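Setting Up a Workbench for Packing Sticker Orders

Small orders go out faster when the bench is laid out the same way every time. The method below was written for a shared bench in Rurnville, used for packing sticker sheets and small boxed goods. It suits any table at standing height with a wipeable top.

What you need

A table with a plain, solid-colored top
One long box, at least as wide as your largest sheet
One or two clear boxes with lids
Flat mailers and stiff card
A soft cloth
A pencil and a printed order list

Step 1. Clear and wipe the top

Take everything off the work area and wipe it with a barely damp cloth. Let it dry fully. Sticker backing paper picks up moisture and curls at the corners. A strong color such as blue is useful here, as white sheets and white backing scraps show up against it.

Step 2. Set the back line

Place the long box across the back of the work area, parallel to the edge you stand at. This is the back line. Nothing needed for the current order goes behind it. Small boxed items can stand upright on top, with the printed side toward you, so the name can be read without lifting them.

Flat items that are not paper go directly in front of the long box. Keep them to a single layer.

Step 3. Lay out the sheets

Put one sheet of each design face up, to the left and right of center. Leave the middle open for the mailer. Sheets may lie at an angle, but they should not overlap. Two designs printed in similar colors are easy to confuse at the edges, and an overlapped sheet is the usual cause of a wrong pick.

Limit the layout to four designs. If an order has more, pack it in two passes.

Step 4. Place the clear boxes

Loose small parts stay in clear boxes with the lids on. Set these at the far right, outside the sheets. Left-handed packers should reverse the side.

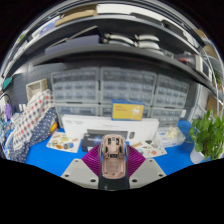 Step 5. Pack the order

Check the order list and mark each line in pencil as the item is picked. Place the sheets on the card, printed side facing in, and slide both into the mailer together. Boxed items go in a separate padded mailer – do not put them in with flat sheets, as the corners leave dents.

Leave the mailer unsealed until every line is marked.

Step 6. Reset the bench

Return unused sheets to their folders by design. Wipe the top again if any adhesive has transferred. Rochelle Kowalczyk, who wrote the original bench card, allows 3 minutes for the reset between orders.

Notes

Orders for Fludusbridge are collected on Thursday. Have them sealed and stacked the evening before.

Store spare sheets flat, away from direct sun. Sheets kept on edge will bow within a few weeks.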